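Wrist-View Recovery Training: Frequently Asked Questions

6 min read

These are the questions we get most often about the Prornach study, mainly from people who have read the short report and want to try the method on their own arm. Chiharu Uchida and Yaw Ofori wrote the answers. Gitau Lema checked the numbers.

What was the study about?

We wanted to know whether a policy for picking up packaged food gets better when part of its training data starts from a bad position. Most demonstrations begin with the arm at home and go smoothly to the object. A running policy drifts, and then it sees views that no smooth demonstration contains. We recorded demonstrations that begin in those drifted positions and show the way back. We call them recovery episodes.

How much data did you use?

The full set has 3,826 episodes. After review we kept 3,369 for training. The rest were dropped for dropped video, bad timestamps, or an operator who stopped partway through. Failed grasps were kept if the operator went on to finish the task.

Who reviewed the episodes?

Giorgia Bellini and Osamu Kobori, working separately. If they disagreed, the episode was left out. We did not try to settle disagreements by discussion, so some usable data was probably lost.

What does the policy take as input?

The wrist camera image, the joint angles and the gripper opening. It also gets a short text command, such as "move the sandwich to the tray." There is no depth input and no force sensor. An overhead camera was running during recording, but its video was only used for review.

Why a wrist camera and no fixed camera?

Two reasons. The fixed view was often blocked by the arm at the moment of grasping, and a policy trained on it had to be retrained whenever someone bumped the stand. The wrist camera moves with the gripper, so the fingers always show up in the same part of the image. The cost is that the target can leave the view completely. Recovery episodes help with this, but they do not fix it.

Why wrapped food?

Clear film is hard to see and reflects the room lights. It also slides. A policy that does well on a plain block can close its fingers too high on a wrapped sandwich and come up with a pinch of film. We wanted a task where small errors in position would matter.

What counts as a recovery episode?

One that starts from an offset the operator did not choose. Our script moves the arm to a random point near the normal path and turns the wrist by a small random angle. The operator then takes over and finishes the task. If the script's starting point touches anything on the table, the episode is thrown out before recording begins.

Did it work?

Yes, for the task we tested. We trained 7 policies on each data mix, changing only the random seed, and the mixes with recovery episodes finished the pick and place more often in every case. The gain was largest when the basket had been moved between trials. For drinks bottles lying in a holder we saw almost no difference. Those start in nearly the same pose each time, and the baseline already handled them.

What still goes wrong?

Mostly two things. The policy sometimes hovers over the target without coming down -- we think this is because operators often paused there. It also releases too early when the tray is only partly in view. Trimming pauses out of the data helped with the first problem. We have no good answer yet for the second.

Can I mix this with my own demonstrations?

You can, if your camera sits at a similar angle. A group in Sultville tried it with a steeper mount and had to record new recovery episodes. Their smooth demonstrations could be reused.

What software do I need?

Recording runs on Ivitz, our logging tool, and training uses the Onishi scripts in the same package. Use version 2 or later of both. Earlier versions store the gripper opening with the sign reversed, and a policy trained on mixed files will open when it should close.

Can I visit the lab?

We take visitors on the first Saturday in June. At other times, please write to Yaw Ofori first.

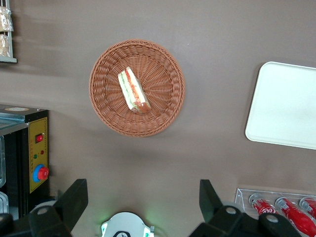 Wrist camera view, sandwich-to-tray task, gripper open.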